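WHY DO WE STILL WEAR THE FREE FESTIVAL TOTE?
Media and Pop Culture, term project report
Handed in 11/13/24

I own six tote bags and I paid for one of them. The other five came from concerts, a radio station, and a film weekend in Clelludcombe that I only went to for a single day. So when we had to pick a topic on fandom and everyday life, I already had my data hanging on the back of my door!

My question was pretty simple. Why do people carry a bag for a band they don't listen to anymore? I started with the Tremier tour bag from a few years back (cream canvas, ugly green lettering, handles that are way too short) because I kept seeing it on campus even though the band broke up before most of us got here.

I put a survey in three group chats and on the Strachan Hall message board and left it open through most of October. I got 688 replies, which blew my mind a little, and then I had to throw out 34 that were blank or jokes. One person answered every question with the word "bag." Fair enough.

The survey asked where the bag came from, what you use it for, and whether you'd miss it if it got lost. I left a comment box at the end, and that ended up being the best part by far.
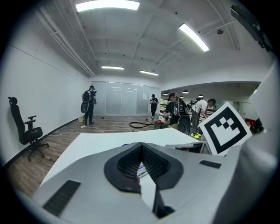

White tabletop, with the gripper in front.

Most people got their bag free or secondhand. Groceries and gym clothes were the top uses, and books came in behind both, so there goes my theory that everyone wants to look well read on the bus. The comments were much more personal than I expected. People wrote about older sisters, ex-roommates, a first show with a fake ID. A lot of them said they couldn't name a single Tremier song but would never give the bag away.

I also looked through old posts on Hesuretti, the resale app, and found 1205 listings that used the word "tour" and the word "tote" together. Plenty of those bags were obviously copies. I went back and forth on whether to count them and finally did, mostly on the grounds that buyers in the comments didn't seem to care (one wrote "fake bag, real milk" and I think about it all the time).

If I did this over I'd ask for people's ages. I forgot! That means I can't say if the nostalgia thing is stronger for seniors than for freshmen, and my guess is that it is. I'd also split "free" and "secondhand" into two answers, since a bag from your sister's closet is a pretty different deal from one handed to you at a gate.

My survey questions and the full comment list are in the appendix, with names taken out.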